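Wendell Lyons
17/05/2018

Thread on panel joints. I've spent most of the spring fitting out a small workroom with flat white wall panels and I keep getting the same three questions, so the answers go in one place.

1/ The panels are butt-jointed. No cover strips, no battens. Cover strips hide a bad joint but they catch dust, and in a room where you pack and sort fabric goods all day, lint settles on every ledge you give it.

2/ A butt joint has no tolerance to speak of. I set mine with a 2 mm gap, using the plastic spacers Faulkner sells for floor work. Butting the panels tight looks better for a month. Then the heating goes off, the humidity climbs, and the edges lift.

3/ The wall behind was out of plumb by more than I wanted. Hae-won Wang checked it with a long level back in March and we marked the high spots in pencil. I planed the furring in 4 places and shimmed everything else. Planing takes longer. Shims creep if you don't pin them.

4/ Someone asked about fixings. Adhesive on the furring, no face screws. Screw caps on white are the first thing you see when you walk in. The trade-off is that a bonded panel doesn't come off in one piece, so run your cable before you close the wall.

5/ Adhesive was the Grunberg tube, the slow one. Open time on the label is 30 minutes. I treated it as less and did one panel at a time.

6/ Total for panels, furring, adhesive and spacers came to $694. That leaves out the table, which I already had, and my own hours, which I stopped logging.

7/ Jouko Savolainen asked whether the seams show. They do. A white panel beside a white panel gives you a thin dark line, and how dark depends on the light and where you stand. If you need an unbroken wall, use plasterboard, tape it and skim it.

8/ What matters more than the line is whether the line keeps an even width. Where it doesn't, you get a short black gap where two edges part company. You'll find it with your eye long before a feeler gauge gets there.

9/ Panel seams, then the wall behind the table:
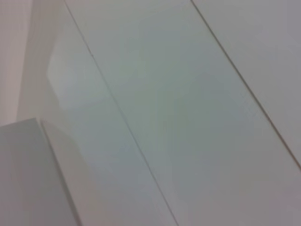
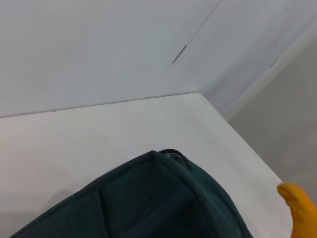

10/ On filling. I tried a flexible white sealant on an offcut pair first. It went on clean and took a fingertip finish, but it has a slight sheen and the panels are matte, so you trade a dark line for a shiny one. I'm leaving the long seams open and filling only the spots where the gap widens.

11/ Masking tape on both sides, small bead, one pass with a wet tool, tape off before it skins. If you go back for a second pass you will drag it.

12/ Tabletops against a panel wall: leave a little clearance at the back edge. A table that gets leaned on all day will rub a mark into the panel at exactly that height. Bronwyn Halliday uses felt strip on hers – self-adhesive, replaced when it flattens.

13/ Tipene Ruawai wants the cut list. It's on paper and the paper is in the truck. I'll type it up and add it under this post, with the sheet layout, once I've checked the two end pieces against what I cut.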